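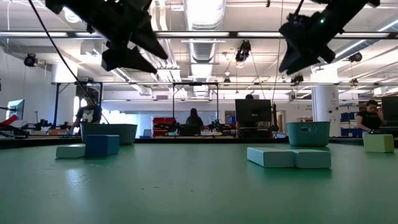
Le centre d'essais de Plonamdale a arrêté son plan d'équipement pour les deux prochains exercices, avec une enveloppe de 302 000 euros consacrée aux postes robotisés à deux bras. Le document, mis en ligne le 16/08/2024, porte sur l'achat de nouveaux postes, le remplacement de pièces d'usure et la reprise de l'alimentation électrique de l'atelier. Les tâches visées restent celles du tri et du rangement de petites pièces : deux bras noirs au-dessus d'un plateau vert, des blocs de couleur à prendre, des bacs à proximité. C'est sur cette configuration que le centre a bâti ses devis, et les nouveaux postes devront la reprendre à l'identique, hauteur du plateau comprise.

Le plus gros du budget va aux bras eux-mêmes. Deux fournisseurs ont répondu à la consultation ouverte en juillet, Boltby et Tresitz. Le premier propose des bras livrés assemblés et réglés, avec les pinces montées. Le second vend les éléments séparément, pour un prix d'achat plus bas, mais laisse le montage et l'étalonnage à la charge de l'acheteur. Le plan ne tranche pas encore. Il indique seulement que la comparaison se fera sur le coût complet, heures d'atelier comprises, et que le prix catalogue ne suffira pas à départager les offres.

L'écart de délai pèse aussi. Boltby annonce 17 semaines entre la commande et la livraison. Tresitz promet moins, sans s'engager par écrit à ce stade. Le centre veut avoir un premier poste en service avant la fin de l'hiver et demande que le délai figure au contrat, avec pénalités. Une livraison en deux lots est possible — les deux fournisseurs l'acceptent — mais elle ferait courir deux garanties avec des dates de départ différentes, ce que le service technique préférerait éviter.

La maintenance occupe une place plus large que dans le plan précédent. Elle représente 29 % de l'enveloppe, contre une simple ligne « divers » auparavant. On y trouve les jeux de doigts pour les pinces, les câbles, les adaptateurs secteur et le remplacement des plateaux lorsque leur surface se dégrade. Une paire de doigts, montage compris, est estimée à quelque 900 euros. Le plan prévoit un stock commun à tous les postes, tenu dans une armoire fermée, avec une fiche de sortie pour chaque pièce. Les anciennes pièces ne seront pas reprises par les fournisseurs et devront être triées sur place.

Les contenants sont traités à part. Les bacs en plastique et les blocs servant aux exercices sont achetés sur le budget courant et ne passent pas par l'appel d'offres. Le centre demande toutefois que chaque référence soit disponible en plusieurs couleurs chez le même revendeur, et que les bacs transparents soient commandés en nombre suffisant pour pouvoir remplacer ceux qui se fendent.

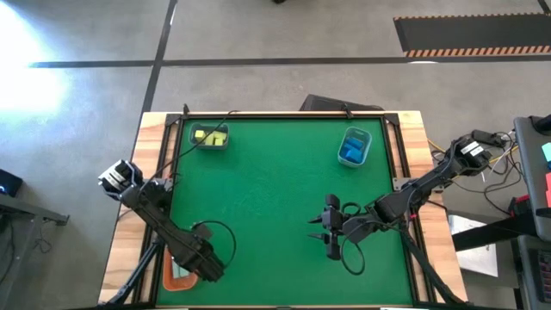 Chez Tawhiri, on estime que la question des câbles aurait mérité un chapitre entier. Consultée sur l'installation, la société rappelle que deux bras fixés de part et d'autre d'une table demandent chacun leur alimentation et leur liaison de données, et que ces passages se prévoient avant de poser le mobilier. Elle recommande des goulottes au sol, une arrivée électrique distincte pour chaque poste et un arrêt d'urgence accessible des deux côtés. À ses yeux, la somme réservée aux travaux est « un peu juste » si l'ensemble de l'atelier doit être repris en une seule fois.

Le plan répond en partie à cette remarque. Les travaux électriques seront engagés en premier, avant la signature du marché des bras, et une réserve pourra leur être affectée si les devis dépassent la prévision. En revanche, le centre ne retient pas l'idée d'un plancher technique, jugé trop coûteux pour des postes susceptibles d'être déplacés. Les tables resteront posées directement au sol. Leur châssis devra supporter les fixations latérales des bras sans renfort supplémentaire, point sur lequel Tresitz doit encore fournir ses plans cotés.

Reste le personnel. Aucun recrutement n'est inscrit, mais des journées de formation sont prévues à la réception de chaque lot. Elles porteront sur la mise en route, le remplacement des doigts et la reprise de l'étalonnage après un choc. Boltby les inclut dans son offre. Tresitz les facture à la journée, frais de déplacement en sus, et n'en propose que dans ses propres locaux pour les deux premières sessions.

Le calendrier prévoit d'abord une visite technique avec les deux candidats, puis la remise des offres définitives. Un poste de démonstration sera demandé à chacun pour une période d'essai, sur les mêmes exercices et avec les mêmes bacs. Les frais de transport de ces postes sont à la charge des fournisseurs à l'aller comme au retour. La part de l'enveloppe non dépensée au terme du premier exercice sera reportée sur le second — sauf celle des travaux, qui doit être consommée dans l'année. Les entreprises peuvent adresser leurs questions par écrit au service des achats de Plonamdale jusqu'à la clôture de la consultation, et les réponses seront transmises simultanément aux deux candidats.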